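Pegs, practice and cold pizza

Reading time: 4 minutes

Ten past four in December, dark already, and the robotics club at Hallance is arguing about a peg board. Nine students, one kettle, six laptops. No arm. The college doesn't own one and isn't going to, not at that price, so everything happens in simulation.

The job sounds like something for toddlers. Get the gripper over the board, close on a peg, lift, put it back. Do it without clouting the neighbours. The pegs are short and black and packed in tight, and a child of three would have them all over the floor in a minute. The club has been at it since the start of term.

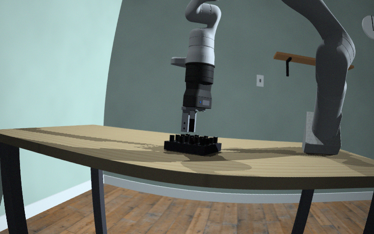 "Everyone comes in wanting to do backflips," says Nhàn Kim, second year, club captain, eating crisps with one hand and typing with the other. "Then they spend a week on the last two centimetres."

Those two centimetres are the whole term, really. Coming in from high up is easy. Coming down straight, with the fingers open just wide enough and no wider, is where runs die. Kim's group writes the approach by hand, step by step. The other group, at the window end, is training a policy from recorded attempts and letting it work things out. Relations are friendly. Mostly.

So far the window end has 1137 attempts saved, good and bad together. They want 3000 before the spring meet. Each one is driven by a person with a game pad, and it's slow going - a decent driver gets through 50 in an evening, then goes cross-eyed. There is a rota on the door. There is a second rota, in red, for people who ignored the first one.

Why keep the bad ones? Ülle Grīnberga, who teaches electronics here and started the club with a box of secondhand servos, gets asked this alot. Her answer is that a policy that has only seen tidy grasps goes to bits the first time it's slightly off. So the misses stay in, labelled. She is strict about the labels. A run marked "fine" with no further comment goes back to whoever did it.
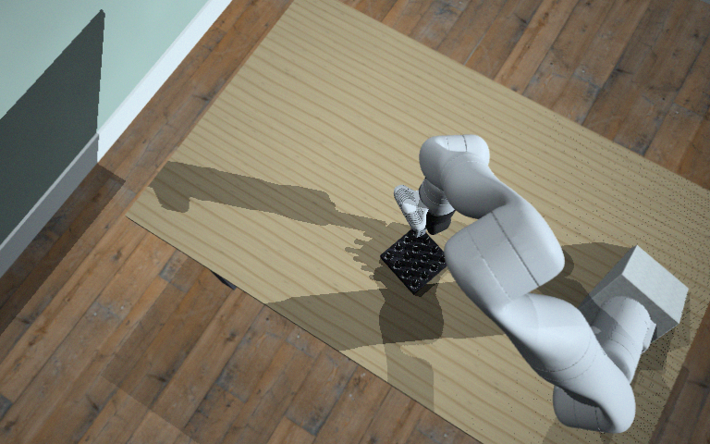

Shadows were the October problem. The first version of the room had one flat light and everything looked like a school diagram. The trained policy did nicely in it. Then Kim moved the lamp, just to see, and it started reaching for places where there was no peg at all. Two days of gloom. Now the light gets shifted between batches, and so does the viewpoint, and the scores dropped and then crept back up.

The hand-written version didn't care about the lamp. It doesn't look, it only goes where it's told. Kim brought this up more than once. Then someone turned the board by a few degrees without saying and the hand-written version drove a finger into the edge of it, again and again, very confidently. So that was one all.

I asked to have a go. Grīnberga gave me the pad and a chair with a wobble. The hard part is depth - from one side you're sure you're right above a peg, switch view and you're nowhere near. My best effort knocked into three pegs and lifted none. It was labelled and saved. Somewhere in the training set I am a warning. 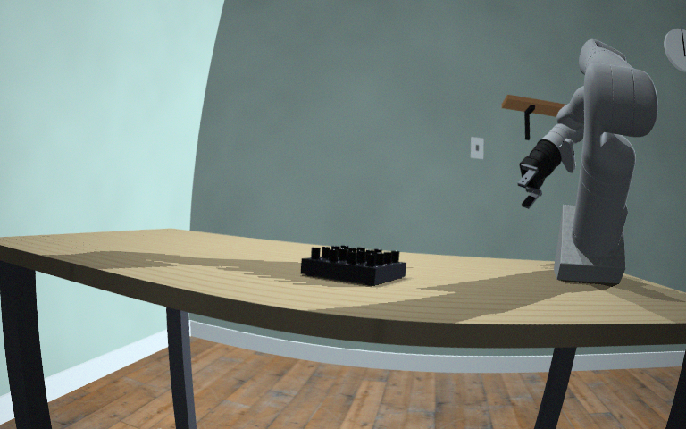

The spring meet is at Kakham, hosted by the college there, with teams from five others. Each team hands in its code on the morning and gets 200 tries at a board set at an angle they haven't seen. No fixes after that, no restarts, you just sit and watch. Last year Hallance came fourth. Kim says fourth as if it were a medical condition.

The Lương prize, for the best write-up, is separate, and Grīnberga would quite like that one instead. She thinks a sixteen-year-old who can explain why a grasp failed is worth more than a trophy. The students nod at this and go back to wanting the trophy.

By half six the pizza is cold and the two groups have ended up at the same laptop. There's talk of joining forces: the trained policy to find the peg, the hand-written bit to go down on it. Somebody points out they'd have to agree on units first. Kim's code is in millimetres, the window end uses metres. This has aparently not come up before.

New members still welcome, upstairs lab, from four. Bring your own mug.

Related
Skodano's Saturday coders: a town library goes digital
Line followers for beginners - what to buy, what to skip
Kakham spring meet: how the scoring works
Learning to solder at sixty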